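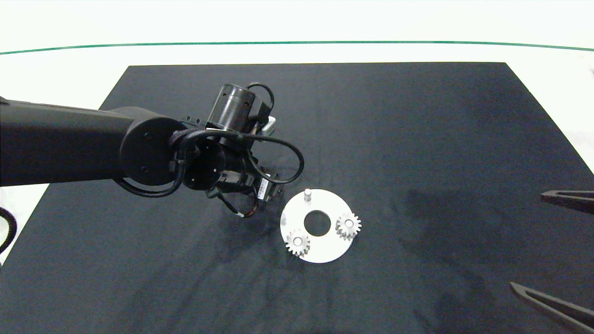

Small gears keep vanishing on me — what do you put under your work?
Posted by Mirjam Wuyts, September 28, 2018

I'm putting together a little planetary gear set at home and I've lost two gears already. My desk is white and glossy, and anything silver just disappears on it. Also, do you grease the pins before or after the gears go on? The Rusik leaflet skips that completely.

Chrysoula Mavromatis
Black cloth! I swear by it. Gray teeth show up right away, and a dropped gear doesn't bounce off to the next county. Mine's a plain fabric remnant, and I iron it when I remember (not often). 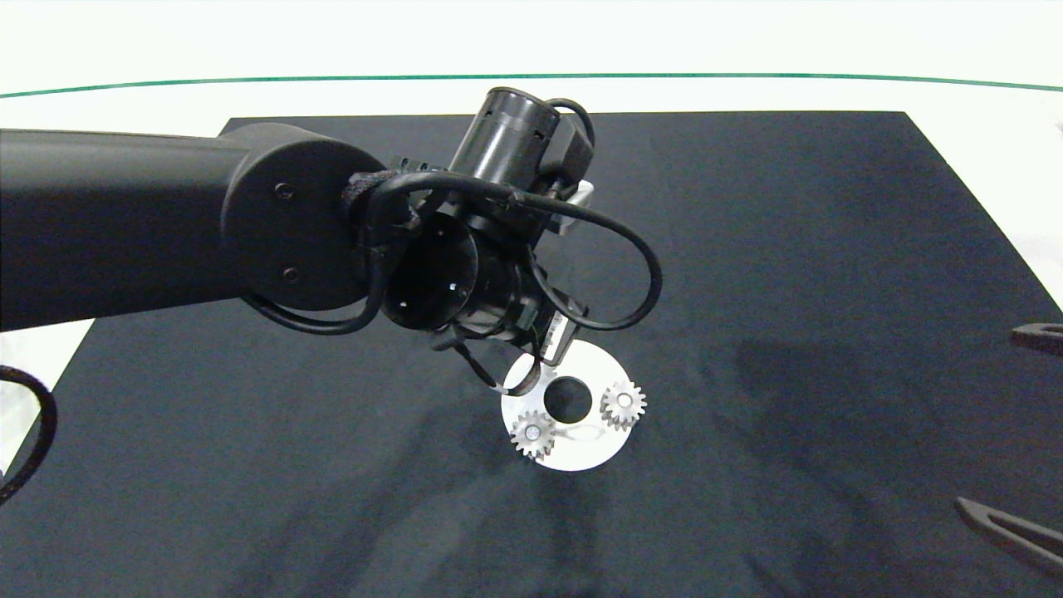 As for grease, I put a tiny dab on each pin first, then slide the gear on and give it a spin with my fingertip. If it drags, take it off and check the hub for burrs before you add another one. And leave the middle gear for last — I find it a lot easier to line up the teeth that way.

Koster93
magnet tray. wont help if yours are plastic though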